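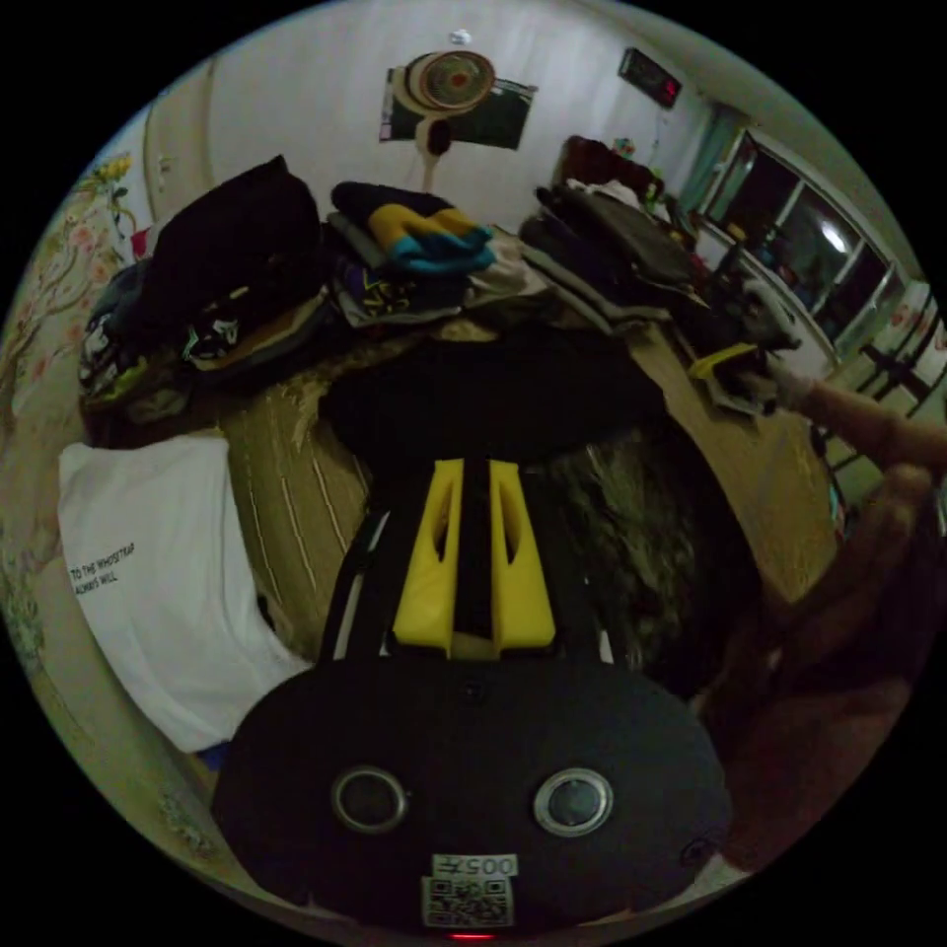 Figure 3. Wrist view from the hand-held gripper in a bedroom. The yellow fingers point toward a black fabric item on the bed; a second, gloved hand is visible at right.

4.2 Masking and Grasp Proposal

The fisheye view contains three kinds of pixels that the policy should not treat as part of the workspace: the black border outside the image circle, the gripper body, and the operator. The first two stay nearly fixed in the image, so Kurnow applies a static mask computed once per device. The fingers are left unmasked, as their opening is read directly from the image by the width estimator.

Hands need a per-frame mask. In Figure 3 one hand is large and blurred at the side of the gripper, while another, in a white glove, holds a dark object farther back. A detector trained only on sharp hands misses the first kind. We therefore added 503 labeled frames with out-of-focus hands and retrained the segmentation head with all other weights frozen.

Grasp proposals are computed on the masked image. Dark fabric remains the main source of error. Where a black item lies next to a dark, shaggy one, as in Figure 3, the boundary between them has little contrast and the Osen baseline often merges the two into one region. Kurnow splits such regions using a local texture score over a 45-pixel window. Piled clothing along the back of the bed is handled by a distance gate, which discards proposals beyond the reach of the current motion segment.

The gate threshold was set on the Stiltby split and kept unchanged for Hegyi. Frames in which the hand mask overlaps the selected region are dropped from the grasp loss but kept for pose tracking, where the walls and window frames still provide usable features.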